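Blog > Cars & Driving > Backup cameras

Quick one today, kids need picking up at 5.

So the backup camera. I've been meaning to write about it since April, when I nearly flattened my neighbor's recycling bin. Car is a used Riltach wagon, 82 thousand miles on it, and the camera came with the car. First year I barely looked at the screen. Now I can't park without it and I'm not sure that's good.

Problem one, dirt. The lens sits right above the plate and the road to Skuvthorpe is all gravel and slush half the year. By the time I get to work the picture is brown soup. I wipe it with my sleeve. Yes I know, scratches. Microfiber cloth lives in the door pocket now, mostly. 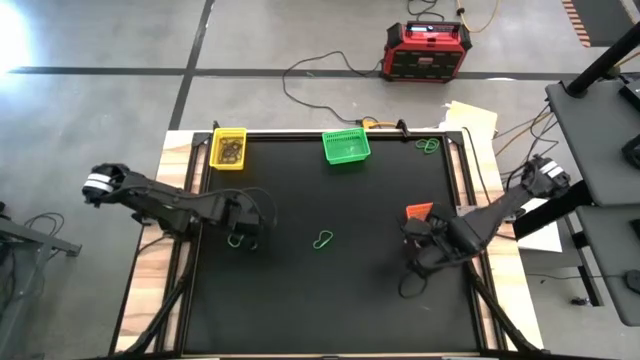
Problem two is the guide lines. Mine don't bend when you turn the wheel, they just sit there, green yellow red, pointing straight back no matter what you're doing. Took me ages to get that. I'd line up the green ones with the parking space, crank the wheel, and end up over the paint. Benito Marín has the newer model and his lines curve with the steering. Jealous. Drove it twice around the lot at the garden center just to play with it.

Looked into swapping mine out. Dealer quote was 2,045 for the whole unit, screen and camera and labor. No thanks. There's a Gendov kit that clips over the plate and talks to your phone, much cheaper, but then your phone has to be in the holder and awake and mine is usually at the bottom of my bag.

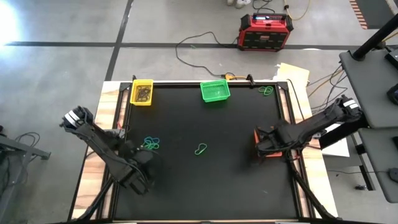 What I did instead, and this cost zero. Went out to the empty end of the lot with a roll of masking tape. Put a strip down behind the bumper, got back in, looked at where it showed up on the screen. Moved it, looked again. Took maybe half an hour with all the getting in and out. Now I know my red line means stop and the yellow one means I still have room to open the tailgate. Wish I'd done it teh first week.

Still turn my head though. My dad drilled that in to me and the camera sees nothing coming from the side until it's practically behind you. Cross traffic alert would fix that, I guess. Next car.

Asked around for other people's tricks.
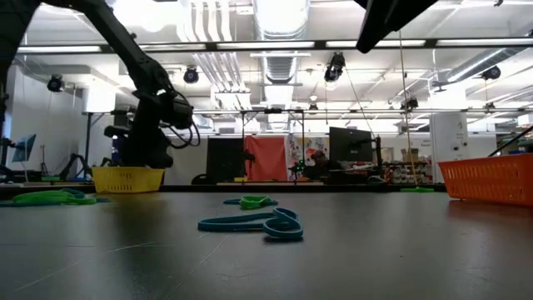 Sirkka Leinonen wrote back that she puts a dab of rain repellent on the lens every few weeks and the slush slides right off, but warned me to let it dry fully or you get a haze at night that makes every headlight look like a dandelion.

Going to try it this weekend. Anybody know if the glass cleaner kind works too or does it have to be the stuff for windshields? Also my beeper has started going off at tall grass, if thats a known thing tell me.

Ok, keys, gone.

Filed under: Driver tech, Parking, Small fixes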